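Section 4. Running the Kitchen Counter Demo on Open Day

You've bolted down the arms, run the cables and passed the power-on check in Section 3. Now comes the fun part! This section takes you from a bare counter to a live demo with visitors standing at the rope. Read it all the way through once before you start, because some of the steps need two people.

4.1 Before the doors open

1. Switch on both arms and wait for the start-up routine to end. Don't touch the arms during this time.

2. Open the Grurketti console and choose Visitor Mode. Speed is now held to 200 millimeters per second, and the console will not let you raise it until you leave the mode with the supervisor key.

3. Press each emergency stop in turn. The console should show a red bar every time. Reset, then go on to the next one.

4. Put up the rope 2 meters from the front of the counter. At the Dulosville open day we tried it closer, and small children leaned in so far that the arms kept pausing.

5. Send both arms to Home and wipe the counter with a dry cloth.

CAUTION: Visitor Mode slows the arms down. It does not make it safe to reach under them. Keep hands, hair and lanyards away from the counter whenever the console bar is green.

4.2 Laying out the counter

Set out the objects with the arms paused. Start at the back with the heavy things that will stay put all day, then work forward to the things the arms will handle. Try every item by hand first – if it slides when you nudge it with one finger, expect it to slide when a gripper nudges it too.
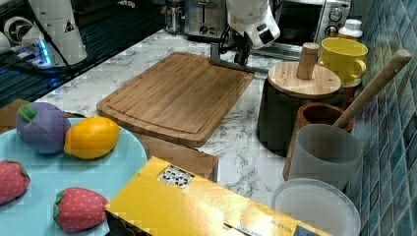
Object choice makes or breaks a demo, so give it some real time. People love to see an arm deal with things they have at home, and they love it even more when the things are all different from each other. Plush food is a wonderful place to begin: the eggplant, lemon and strawberries on the pale-blue plate are soft, bright and easy to name from the back row, and a child can call out which one should go next. Save the canister with the round wooden lid for later in the show. The knob in the middle looks simple, but the fingers have to come down straight over it, and a crowd will go very quiet watching that (it gets me every time).

NOTE: Frosted and clear items are harder for the vision software than solid colors. If you want to use a translucent cup or plate, run the Teach Object step for it under the same lights you will have during the show.

4.3 Running a show

1. Ask everyone to step behind the rope, and say out loud that the arms are going to move.

2. Pick a routine from the Shows list. Soft Pick is the best opener.

3. Press Start and keep one hand next to the stop button for the whole routine.

4. Talk while the arms work! Tell people what the arm is looking for before it moves. Hậu Cù, who wrote the Soft Pick routine for the Trindwood visits, likes to let the crowd guess which object the arm will choose, and we've copied that at every show we've done.

5. When the routine ends, wait for the bar to turn blue before you rearrange anything.

If an object gets dropped, let the arm finish its retry. Visitors nearly always cheer for a second try. After two misses, press Pause, put the object back by hand and choose Resume.

NOTE: The routine counter resets itself after 100 runs and asks for a quick recalibration. This takes a few minutes, so do it over lunch if you can see it coming.

4.4 Letting visitors drive

Older children and adults can steer one arm with the Phan hand controller. Park the other arm first.

1. Set Grip Force to Low.

2. Stand beside the visitor, with the stop button within your own reach.

3. Start with a plush item and an open stretch of counter.

4. End each turn by choosing Home.

CAUTION: Never leave the controller live between turns. Press Lock before you hand it to the next person.

4.5 Closing down

Send both arms Home, leave Visitor Mode, and save the day's log under File > Export. Switch off the arms at the main switch and cover the grippers. Wash or brush the plush items as their labels allow, and check them for loose seams before the next show. Spare gripper pads are listed in Section 7.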